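Part 2: Getting your Waltell griddle ready for its first batch

Okay, so you've unpacked everything and found a spot on the counter. If you haven't done that yet, go back to Part 1, because I'm going to assume the griddle is standing on its own four feet and the cord isn't stretched across your sink. I wrote this for the plain Waltell, the one with the removable plate. If yours has the fold-down lid, most of it still works, but skip step 5.

Last updated 9/15/25, after Yoon-hee Ok wrote in to tell me my seasoning times were too short for the heavier plate. She was right, and I've fixed them.

What you need: a soft sponge, dish soap, two old cotton towels, a small bowl, and a neutral oil. I use grapeseed. Don't use butter for this part, please! It scorches and you'll be scrubbing brown freckles off the plate for a week.

1. Lift the plate off by both side tabs and wash it in warm soapy water. It ships with a thin coat of wax and you want all of that gone.

2. Dry it with the first towel, then leave it on the rack for 13 minutes. Yes, that's an odd number. It's how long my coffee takes, and it works.

3. Wipe out the drip tray and slide it back in until it clicks. If it won't click, it's upside down (I've done this more than once).

Caution: never put the base in water. Wipe it with a damp sponge and keep the dial dry.

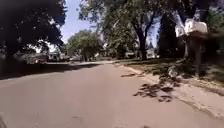
4. Set the plate back on the base with the notch facing you. Press down on both sides. You should feel it settle, and it shouldn't rock when you push a corner with your finger.

5. Turn the dial to 2 and let the plate warm up for 7 minutes with nothing on it. A faint smell is normal the first time. Open a window if it bothers you.

6. Pour a spoonful of oil into the bowl, dip a corner of the second towel, and rub the thinnest coat you can manage over the plate. Then wipe most of it off again. It should look satiny, with no puddles. Watch your knuckles, the edges are hot by now.

7. Turn the dial up to 4 and leave it until the shine dulls. On the light plate I give it 13 minutes. On the heavy one I do that twice, with a fresh wipe of oil in between.

8. Turn it off, unplug it, and let it cool all the way down on its own.

Note: sticky plate afterward? Too much oil. Heat it on 4 again for 7 minutes and rub it down with a dry towel once it's cool enough to touch.

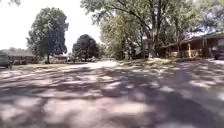 Now the fun bit, the test batch. Mix up a small bowl of whatever batter you normally make. I like the Admont buckwheat mix with a splash of extra milk, and Do-yoon Wi swears by plain rice flour crepes, which are fussier but tell you more about hot spots.

9. Set the dial to 2, wait for the little light to go off, then drop a spoonful of batter in each corner and one in the middle.

10. Flip when the bubbles on top stay open. Compare the undersides. If one corner is a lot paler, the plate isn't seated properly, so let everything cool and go back to step 4.

11. Eat the evidence. The very first ones can taste a bit oily, so I usually drown mine in syrup.

Note on the dial: the numbers aren't temperatures, and they don't match the older Narkalar griddles. If you're moving over from one of those, start lower than you're used to and creep up. I burned an entire breakfast in June finding that out.

For everyday cleaning, a damp sponge and hot water are plenty. Save the soap for when you've cooked something sweet or eggy, and put a light wipe of oil on before you store it. Storage and spare plates are in Part 3.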